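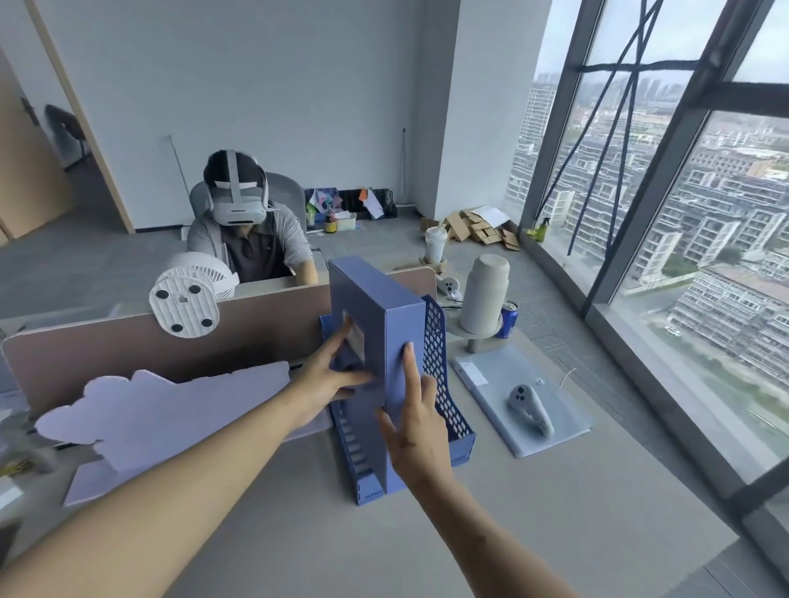 Rikden helps small and mid-sized companies plan and budget for automation equipment. We work for the buyer. We don't sell robots, and we take no commission from anyone who does. A client usually calls us with a sum of money in mind and a machine they saw at a show, and we start by finding out what the machine would have to do all day. Much of that is desk-scale handling: a file box stood on end in a tray, held with one hand on the front and the other on the side, is a fair picture of the kind of job people want priced. It looks simple and it takes a good deal of working out. Which surface can be pressed, how much room there is at the edges, and what else is on the desk all end up as lines in a specification, and the specification is what drives the price.

Who we are

The company was started by Mei-kuen Hsueh, who spent her earlier career in purchasing for a packaging manufacturer. She had signed for two palletizing cells that came in on budget and then cost nearly as much again in guarding, floor work and spare parts over the following years. Neither purchase was a bad one, but none of those costs had been in the original request. Rikden began as a spreadsheet she wrote so that the next request would include them.

We are now a team of nine. Five of us came from engineering or maintenance, and the rest from finance and purchasing. Every project has one person from each side on it from the first call to the final report.

What we do

Needs review. We visit, watch the work and write down the tasks in plain terms: what is picked up, how heavy it is, where it goes, how often it goes wrong now. Clients get this document whether or not they go any further with us, and many use it to fix a process without buying anything.

Whole-cost budget. The purchase price is one line. We add installation, power and network work, grippers and other tooling, software licenses, training, insurance, spares and the hours your own staff will spend on it. We normally budget over five years. If your accounts department prefers a different period, we use theirs.

Request and comparison. We write the request for quotes, send it to suppliers you approve and put the answers side by side in one format. Suppliers quote in very different ways – some include commissioning, some list every cable – and getting the numbers onto the same footing is most of the work.

Acceptance plan. Before an order is placed, we agree with you and the supplier on what the equipment must do to be paid for. The final payment is tied to that test. We attend the test if you ask us to.

Plelto

Plelto is our budgeting worksheet. It grew out of Mei-kuen's original spreadsheet and is now in its eighth version. Clients receive a working copy with all the formulas open, so that they can change a wage rate or a shift pattern and see what moves. We update the default figures each January.

How we charge

The needs review is a fixed fee, quoted after one phone call. Budgets and comparisons are charged by the day with a ceiling agreed in advance. Travel is billed at cost. A review and budget together usually take around five weeks, depending mostly on how quickly we can get on site and how soon suppliers reply.

Who we work with

Our clients include Nwankwo, a family-owned printing and mailing business that has bought two collating lines with our help and decided against a third, and Plultevance, which runs records storage for law offices and clinics. We also work with colleges that are fitting out teaching labs on a grant and need a budget that will stand up to an audit.

We turn down work where the equipment has already been ordered and the client wants a report to support the decision. We are glad to help with acceptance testing in those cases.

Getting in touch

Call or write to the office and ask for a first conversation. It is free and lasts under an hour. It helps to have a rough floor plan, your current shift pattern and any quotes you have already received – even old ones.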